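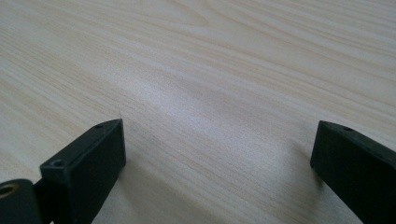 Ticket 3817: Catalog export stops partway, finish names shown as question marks

Status: Resolved
Product: Wondier Catalog Desktop
Component: Export / CSV
Priority: Normal
Reporter: Fallthorpe Panel Supply, office account
Assigned: Sondcombe support desk, second line

Summary

The full catalog export ends early with no error message. The resulting file opens, but the last row is incomplete. In the rows that are present, any finish name with an accented letter shows a question mark in place of that letter.

Original report

We export the full catalog every evening for the website import. After the May update the file is short. The catalog has 2,186 items. The exported file has 1,000 complete rows and then part of one more. The progress bar reaches the end and the program says "Export finished." The website import then rejects the file with "unexpected end of record."

Separately, finish names that used to come through correctly now have question marks in them. "Chêne clair" becomes "Ch?ne clair." Names without accents are fine.

Steps already tried by us: restarted the program, restarted the computer, exported to the desktop instead of the shared drive. Same row count each time.

Support, first reply

Please provide the following:

The build number from Help, then About.
The export log. It is in the data folder under Logs and is named export.log.
The export profile in use. Open Export, choose the profile, then Save Profile As.
Whether the file is opened in a spreadsheet program before it is sent to the website.

Do not delete or rename the current profile. It is needed for comparison.

Reporter

Log and profile attached. The build is the one the program installed by itself in May. The file is not opened in a spreadsheet before import. The website picks it up directly from the shared drive. The question marks are visible in a plain text editor too.

Support

Log received. Relevant lines:

18:02:11 profile loaded: web_nightly
18:02:11 profile version 2, migrated to 3
18:02:11 encoding not set, using system default
18:02:12 batch size not set, using default 1000
18:02:12 query started
18:02:19 batch 1 written
18:02:19 batch 2 started
18:02:19 field 'notes_long' exceeds buffer, row skipped
18:02:19 writer closed
18:02:19 export finished

Two separate faults are present.

First, the profile was created in an older version and converted when the update was installed. The conversion did not carry over the encoding setting. With no setting, the program uses the system default, and on this machine that code page has no match for the accented letters in use. This accounts for the question marks.

Second, the writer closes after a field is too long for its buffer. The log says "row skipped," but the writer does not continue to the next row. It closes the file and reports success. The row count matches this: one full batch, then a partial row at the start of batch 2.

Please try the following and report the result of each step separately.

Step 1. Open Export, select web_nightly, and choose Edit.
Step 2. On the Format tab, set Encoding to UTF-8. Leave "Write byte order mark" unchecked.
Step 3. On the Advanced tab, set Batch size to 400.
Step 4. Save the profile under a new name.
Step 5. Run the export to a local folder.

Reporter

Steps 1 to 5 done. Accented letters are correct now. The file is still short, in the same place. The log shows batches 1 and 2 written and then the same message during batch 3.

Support

Understood. The failure follows the row and is independent of batch size. The batch change can be reverted or left in place. It does no harm.

To find the row, sort the catalog by internal ID, the same order the export uses. Go to the item after the last complete row in the file. Open it and look at the Long Notes field.

Reporter

Found it. The item is a veneered shelf panel. Long Notes contains what looks like an entire supplier email, including the signature and several quoted replies underneath. It must have been pasted in by mistake. We want the care instructions from it but none of the rest.

Support

That is consistent with the log. Before editing, make a backup from File, Back Up Catalog. Then:

Copy the care instructions into a plain text editor.
Clear the Long Notes field and save the item.
Paste the care instructions back from the plain text editor and save again.
Run the export.

Going through a plain text editor removes hidden formatting. Pasting directly from a mail program brings the formatting with it, and the formatting counts toward the field length even though it does not show on the item screen.

Reporter

Done. The export went further this time but stopped again at a later item. Same message in the log, different row. Is there a way to list all of them at once? Going through them one export at a time will take all afternoon.

Support

Yes. Open Tools, Data Check. Select "Field length" and clear the other boxes. Set the field to Long Notes and the limit to "Export buffer." The result list can be double-clicked to open each item.

Data Check reads the database only. It makes no changes and can be run while others are using the catalog.

Reporter

Data Check listed several more items, all from the same supplier. All have been cleaned up in the same way. The export now gives 2,186 rows and the website import accepted the file. Accents are correct on the site.

One further question. The scheduled job still shows the old profile name. Does it need to be changed?

Support

Yes. The scheduler stores the profile by name. Saving under a new name does not update existing jobs. Open Tools, Scheduler, select the nightly job, choose Edit, and pick the new profile from the list. Then use Run Now once to confirm. If the job runs under a different Windows account, that account must have write access to the shared drive.

Reporter

Changed. Run Now completed and the row count is correct. The scheduled run at 18:00 also completed. This can be closed.

Resolution

Encoding set explicitly in the export profile. Oversized Long Notes entries found with Data Check and shortened. Scheduled job pointed to the new profile.

Internal notes

Defect raised for the profile conversion dropping the encoding setting. Workaround: set encoding by hand after any update that logs "migrated to 3."

Defect raised for the writer closing after an oversized field. Expected behavior is to skip the row, write the item ID to the log, and continue. The "Export finished" message should not appear when rows are missing.

Same symptoms seen on the Mfinanga installation. That site had the encoding fault only. No oversized fields were found there.

Related articles

Setting the encoding in an export profile
Running Data Check on a shared catalog
Scheduled jobs and profile names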